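Vendari Hand Gripper, second-hand, tested and repadded

Product notes, updated March 2018

I sell a handful of these every year and they're my favourite bit of kit in the whole shop, so I'm going to be straight with you about the one thing that went wrong with them before I get on to the nice parts. If you only came for the price, it's near the bottom (scroll away, I won't be offended).

The Vendari is a hand-held gripper with a white shell and a dark, V-shaped jaw lined in ribbed padding. You hold it, you do a job with it, and the recording goes off to teach a robot arm how to do the same thing. It's comfortable, the trigger is light, and people get the hang of it in an afternoon.

The slow-release fault

Back in December I had a batch in from a lab that was closing down, and one of them wouldn't let go. You'd pick up a cup, put it down, relax your finger, and the jaw would hang on for a moment longer before it opened. On the bench that's a nuisance. When you're already lifting your hand away it means the cup comes with you, and that's how I lost two mugs and a rather nice glass.

I blamed the trigger spring first and swapped it. No change! Then I blamed the cable, and wasted an evening on that too. The real trouble was the padding. On the early units the glue creeps out from behind the ribs when it gets warm, collects in the slot at the bottom of the V, and turns tacky. The jaw closes perfectly and then sticks to itself. You can't see it unless you hold the thing up to a window, and by then you've already sworn at the spring.

The part that bothered me more was the knock-on. If the jaw sticks, the recording says "open" while the cup is still being held, and an arm that learns from that will pull away too early. I ran a Bruron arm on a few of those bad recordings and it dragged a tumbler straight off the table. It was only a tumbler, but I was standing closer than I should have been, and I've kept well back from a moving arm ever since.

What I look at when I test one is quite ordinary: a table with a tumbler, a lid and a small cup on it, the jaw pointing at them, and plenty of picking up and putting down. 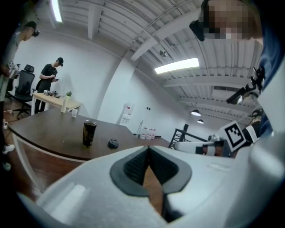
What I do to every unit before it goes out

The old padding comes off completely, and I scrape the slot clean with a plastic blade. New ribbed padding goes in with a dry-film adhesive from Alier, which so far hasn't moved at all. After that each gripper does 500 open-and-close cycles, and I leave it closed overnight in a warm cupboard — that's the bit that caught the bad ones. If it opens cleanly in the morning, it's for sale. If it doesn't, it goes in the spares box.

Of the 74 I've done this way, none has come back with a sticky jaw. A few came back with scuffed shells, but that's life.

If you already own one

Close the jaw, leave it somewhere warm for an hour, then open it slowly next to your ear. A healthy one is silent. A faint peeling noise means the glue is on the move, so stop recording with it and throw out anything you collected that day if you can bear to. Please don't use solvent on it! It softens the shell and you'll end up with a worse problem than you started with.

I'll repad yours for £54, return postage included. Send it in the original Rivadeneyra case if you've still got it, or wrap the jaw well, as the tips chip if they knock about in a box.

Price and what's in the box

£266 for a tested unit with the new padding fitted. You get the gripper, a charging lead, a spare pair of pads and my test sheet with the cycle count written on it. The marker board and mounting bracket are separate, and I usually have a couple lying about, so ask when you order.

Anything bought from me before the repadding started can come back and be done free, postage on me.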